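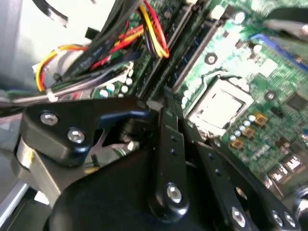 How to keep old log files under control with Drestness

By default Drestness writes everything into one file, and after some weeks this file becomes very big. You can change this in a few minutes.

Open the file drestness.conf and find the section called [log]. Set rotate to yes and keep to 5. Now the program starts a new file each night and deletes the oldest one.

If your server is busy - ours writes nearly 1,000 lines per minute - add also compress = yes. The files will be packed after the rotation. For this you need version 3 or newer.

Save the file and restart the service:

drestness restart

The next morning, look in the log folder. You should find there 2 files, the current one and the packed one.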